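Call for participants: home bread bakers wanted for the Dusus rye project

Do you bake rye at home? Have you kept a starter going through house moves, heat waves and long vacations? Then we would love to hear from you!

Dusus is a small baking study group based in Prorach. This year we are putting together a free handbook of home rye baking, and we need 17 people to bake from the draft recipes and tell us how they went. You don't have to be an expert. A few of our best notes last year came from people who had baked maybe four loaves in their lives and wrote down every single thing that puzzled them (we fixed a whole chapter on proofing thanks to them).

What you'd be doing

You bake one loaf a week for eight weeks, starting in June, in your own kitchen and with your own oven. After each bake you fill in a two-page log: flour, room temperature, rising time, crust, crumb, taste. We mail you the flour. There are also two evening meetups in Prorach, where everyone brings a loaf and we slice and compare - these are a lot of fun and usually run late.

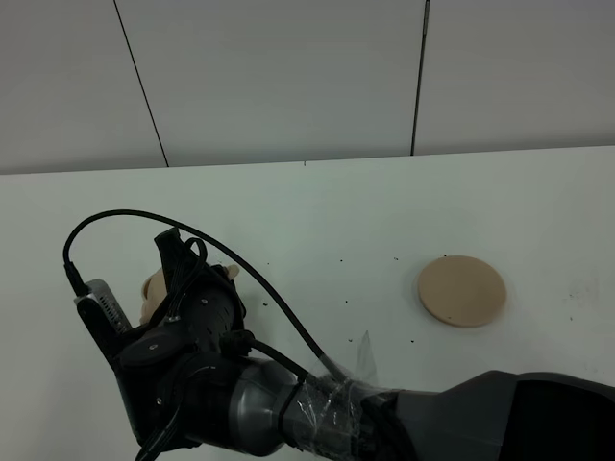
The recipes were written by Marjatta Ahonen and Fouad Tawfik, and they range from a plain pan loaf to a dark sour one that takes most of two days. Marjatta will be on the phone line on baking evenings, so if your dough is doing something odd you can call and ask. She likes odd dough.

Who we're looking for

Adults living within driving distance of Prorach who have a working oven and a kitchen scale. We'd especially like to hear from people with old or small ovens, people at higher elevations, and anyone who bakes with kids. If you can't eat rye or wheat, this one sadly isn't for you.

What you get

All flour for the eight weeks, a printed copy of the handbook with your name in it, and 200 dollars toward your power bill and your time, paid after the last log comes in. 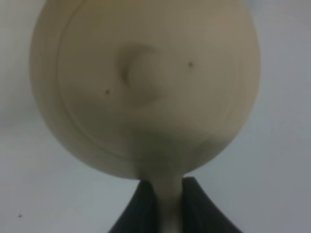

Close-up, cream and beige.

How to apply

Write to Meriem Cherkaoui at the Dusus office, Box 3060, Prorach. Tell us what you bake now, what oven you have and which evenings you're free. Half a page is plenty, and handwritten is fine. Please apply by the end of May. Everyone who writes gets an answer.

Posted 2026-05-14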